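Bench Assistant, Fishing Tackle Repair (Part-time)
Isberg Tackle and Reel Repair, Drusport
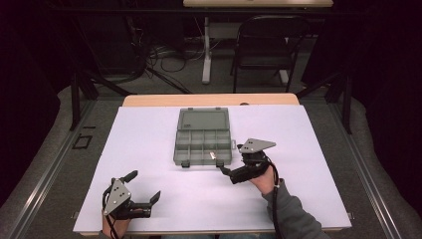

Isberg is looking for a part-time bench assistant to work in our repair shop in Drusport. We service fishing reels and rods for anglers along the coast and for two charter operators in Drenduvham. The position is 22 hours a week to start, with more hours from April through to the end of the season.

The job suits a person who likes small, careful work and can stay with it for a few hours at a stretch. You do not need to have repaired a reel before. You will be trained by Ravinder Charbonneau, who runs the bench, and for the first while you will work on spinning reels only. Baitcasters and larger saltwater reels come later.

What you will be doing

Taking in reels at the counter and writing up the job ticket
Stripping, cleaning, greasing and reassembling reels
Replacing bearings, bail springs, drag washers and handle knobs
Re-whipping rod guides and replacing tips
Sorting and labelling small parts, and keeping the stock list up to date
Ordering parts from suppliers and following up on back orders
Phoning customers when a job is ready or when the quote has changed
Packing finished reels for the Drenduvham run

In winter a good part of the week goes to parts. We keep 250 lines of spares on the shelf, many of them for reels that are no longer made, and we strip old reels for anything still usable. If you find that sort of work dull you will not enjoy the quiet months here.

What we are looking for

Steady hands and good close eyesight, with glasses or without
Clear handwriting on tickets
Enough computer skill to use a spreadsheet and email
A polite manner on the phone and at the counter
Being able to lift a carton of line or sinkers, up to 11 kg
Reliable attendance in the busy season

Experience in watch, camera, bicycle or sewing machine repair would be useful. So would any time spent fishing, though one of our best bench people had never held a rod when she started. A driver's licence is an asset, as the Drenduvham run needs covering when Ravinder is away.

Hours and pay

Shifts are 9 a.m. to 2:30 p.m., four days a week. We can be flexible about which four, except in the two weeks before the salmon opening, when we need everyone in. Pay is hourly and depends on experience. We will tell you the rate when we call to set up an interview, before you make the trip in. There is a raise after the three-month training period, and paid training time if we send you on a manufacturer's course.

You will get a staff discount on tackle and free servicing of your own gear. We supply aprons, gloves and hand tools. Some people prefer to bring their own screwdrivers and that is fine with us. Solvents are used in the wash area, which has its own extraction fan. Please tell us if you have a skin or breathing condition so we can talk about which jobs would work for you.

The shop

Isberg is a small business owned by Nga Doãn and Uyên Doãn. The counter and the bench are on the ground floor, with a level entrance from the parking lot. The washroom is also on the ground floor. Part of the older stock is kept upstairs and there is no elevator. If stairs are a problem, let us know and we will bring down what you need. The number 98 bus stops at the corner, and staff can park behind the building at no charge.

How to apply

Send a resumé and a short note to Yến Lương at the shop, by email or on paper. In the note, tell us about something you have taken apart and put back together, and what gave you trouble. It can be anything. Half a page is enough, and we will not mark you down for spelling.

We will contact the people we want to meet. The interview takes an hour. The first part is a talk with Yến and Ravinder, and the second is a simple bench task with an instruction sheet in front of you. It is not timed. You will be paid for the hour whether or not you are offered the job.

Questions about the work can go to Ravinder at the shop, preferably after 2:30 p.m. when the counter is quieter. Questions about hours, pay or access should go to Yến. The position stays open until it is filled.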